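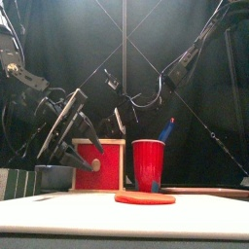 最后更新:2024年6月6日

给小木格包一道红边,顺便把桌面收拾了

我太喜欢红色小物件了!正面带圆钮的红盒子、红杯子,摆在白色桌面上特别精神,可是东西一多就显得乱。后来我用浅色胶合板做了几个开口的小木格,底边包上红条,颜色一下子就呼应起来了。做法很简单,一个下午足够。

要准备的:现成的胶合板小木格、红色包边条、细砂纸、白乳胶、美纹纸胶带、软布。

一、先打磨。板边的分层会露在外面,我觉得挺好看,不用遮,顺着板边轻轻磨到不扎手就行,然后用软布把粉擦干净。

二、量尺寸。沿着底边量一圈,包边条多留一点再剪。我那卷330厘米,做完还有剩,下回给Mabli也做一个!

三、上胶。胶要薄,从不显眼的一角开始贴,边贴边压。转角处先折一下再按紧,角才会尖,这一步慢慢来,值得。

四、用美纹纸固定,放25分钟再撕。溢出来的胶趁湿擦掉,干了很难弄(别问我怎么知道的)。

五、摆东西。格子开口朝外,亮面的金属圈放在靠近开口的位置,拿起来顺手,颜色深的圆形物件也可以和它放一格。红盒子和红杯子常用,我就留在桌面上。

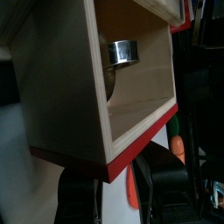 底边包了红条的浅色木格,里面放着银色金属圈

Trefor问能不能用红漆代替包边条。可以,先贴好胶带再刷,刷两遍薄的,中间等它干透。我自己还是偏爱包边条,换颜色方便,哪天想改成蓝色,撕掉重贴就好!

本网站使用Cookie以改善浏览体验。继续浏览即表示您同意我们使用Cookie。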